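Cloth Folding Group: October Report
Hultness Robotics Club, Manipulation Section

The cloth folding group has finished its first full round of recording and is partway through training on it. This item covers the state of the data, the changes to the bench since the last newsletter, and what is needed from members before the Trelasmont student meet. It assumes you have read the setup notes on the club drive. If you have not, the section on camera naming will make little sense.

State of the data

The set now holds 1,227 episodes. An episode is one attempt at one fold, started with both arms in the parked position and stopped by the operator with the pedal. Full folding runs are stored as a chain of episodes with a shared run label, so that a bad second fold does not cost us a good first one. The older recordings, made as one long file per garment, have been cut to match. Cutting was done by hand against the pedal log where there was one and by eye where there was not. Files cut by eye carry a flag in the header.

Of the total, 74 episodes have been set aside. Most have a dropped stream on one of the wrist cameras, always the same fault: the file has the right length but the last good picture repeats to the end. The checker did not catch this because it only compared file lengths. It now compares neighboring pictures as well and will reject any stream that stays identical for longer than a second while the joints are moving. A handful of the others were set aside because the operator's sleeve was in the way. Please roll sleeves above the elbow when you reach in to reset.

Nothing has been deleted. The set-aside episodes sit in their own folder and can be used for joint data alone if anyone wants them.

Camera naming

Streams are called top, left wrist and right wrist. Left and right are taken from the arms' side of the bench, facing the same way the arms face. Some of the spring files use the opposite rule. Lucie Bélanger has written a script that swaps the names in those files and adds a note to the header, and it has been run on everything on the drive. If you have local copies from before October, throw them out and pull again. Do not run the script on files that have already been swapped. It does not check.

Exposure is now fixed on all three cameras. With automatic exposure the wrist views brightened each time a dark garment filled the picture, and the policy appeared to use that brightening as a cue that it was close enough to grip. Fixed exposure makes the wrist views a little dull. Leave them that way.

Bench

The gridded surface stays. There was a proposal to replace it with plain white, on the grounds that a policy trained over a grid may depend on it. That is a fair point, and a plain surface will be used for part of the next round. For now the grid is worth more to us as a measuring aid: we score the final position of a fold by reading the corners off the lines, and two people scoring the same run agree much more closely with the grid than without it.

Cables on the arms have been re-tied with more slack at the elbow. The earlier routing pulled tight when an arm reached across the center line, and the pull showed up in the joint torque log as a false contact. The slack loops do hang lower than before. When you park the arms, look for a loop resting on the garment before you start the pedal. A cable lying across a collar will move the collar.

The finger pads were swapped once during the round. Worn pads slip on jersey without any change in the reported grip width, so a slip looks the same as a good grasp in the data. The pad change is written in the bench log, and the episode header now has a field for pad age. Fill it in.

Grasping a single layer

Most of the discussion at the last two work sessions was about this, so it gets its own section.

A T-shirt lying flat has two layers nearly everywhere. Most folds want both layers picked up together. Some, such as opening a shirt that has folded under itself, want only the upper one. The fingers are thick compared with the cloth, and a straight downward approach tends to pin the fabric against the table without getting under anything. Operators have ended up with two ways of dealing with this.

In the first, the gripper comes down open, presses lightly, and closes while the arm is still moving down. This bunches the cloth between the fingers. It is quick and it rarely misses, but it usually takes every layer present and it leaves a pinch mark in the fabric that the later smoothing pass has to deal with.

In the second, one finger stays on the table just outside the hem and slides under it, with the other finger above. This can pick up one layer or all of them depending on the height of the lower finger. It is slow, it fails if the hem is rolled, and it depends on the operator being able to see the edge in the wrist view. On hems that lie flat it gives a much cleaner fold.

The recordings contain both. For a while we considered this a good thing. The first trained policy, however, tended to start one and finish with the other: it would line up beside the hem for a slide and then press down on top of the cloth. This is a known weakness of training on mixed demonstrations, and the usual fixes apply. We have chosen the plain one. Each episode now carries a grasp label, either press or slide, and the label is given to the policy as an input. Labeling is done for the body folds and still open for the sleeve folds.

Members who have time to label should take a block from the sheet and put their initials next to it. The rule for mixed cases is to label by what the gripper did at the moment of closing, whatever the approach looked like. If neither label fits, write "other" and leave it. Please do not make up further labels. Three spellings of "scoop" had to be cleaned out last month.

Training

Training runs on the shared machine in the Beaulieu room overnight. Book it in the calendar. The current run uses all three camera streams and the joint positions, with the torque log left out until the false contacts from the old cable routing can be masked. The loader is the Zomport branch in the club repository. The main branch still reads the old file layout and will fail on the header check with an unhelpful message about a missing key.

Results so far are limited to replay on held-out episodes and a short set of live trials. In the live trials the first body fold was reliable on shirts laid out square to the bench and poor on shirts turned away from square. The sleeve folds were poor throughout. The smoothing pass did something useful when the wrinkles ran across the bench and little when they ran along it — the likely cause is that nearly all smoothing demonstrations were recorded in one direction. Operators should alternate direction from now on.

A live trial is scored by a person who did not run it. Scores go on the paper form first and into the sheet afterward. A trial stopped by hand for safety counts as a failure and is marked as such, with the reason in the comment column.

Trelasmont meet

The rules allow two arms, any number of cameras and one garment supplied by the organizers. The garment is not announced beforehand. Size and color may both differ from what we train on, so the next recording round will put more weight on variety than on clean repeats. Bring old shirts, washed, without large prints. Dark ones are especially useful, as the seams on dark cloth are hard to pick out under the bench lights and the set is short of them. Towels are welcome too, though they go in a separate bin.

We need a presenter for the five-minute talk that goes with the entry. The slides exist in draft. Anyone who has recorded at least one full session is eligible.
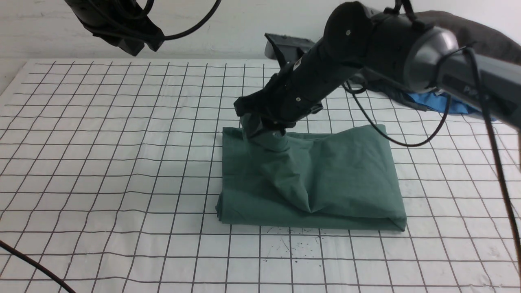
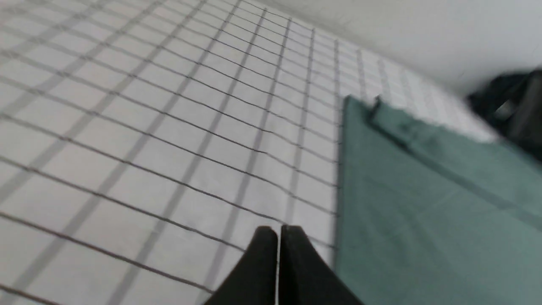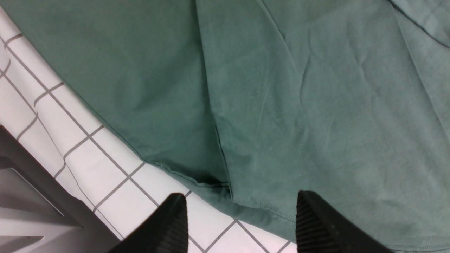

Green cloth on the gridded surface. First view from above the bench, the other two from wrist cameras.

Open tasks

Sleeve fold labels, all blocks after the first.
Mask for the torque log. Speak to Lucie before starting, as part of it is written.
Second set of finger pads, to be ordered before the next round.
Plain white cover for the bench, cut to the same size as the grid.
A check in the name-swap script so that it refuses files already swapped.

Work sessions continue at the usual time, 6:30 p.m. The door code has changed and can be had from any section lead. The next item from this group will report the sleeve fold results, if the labels are done by then.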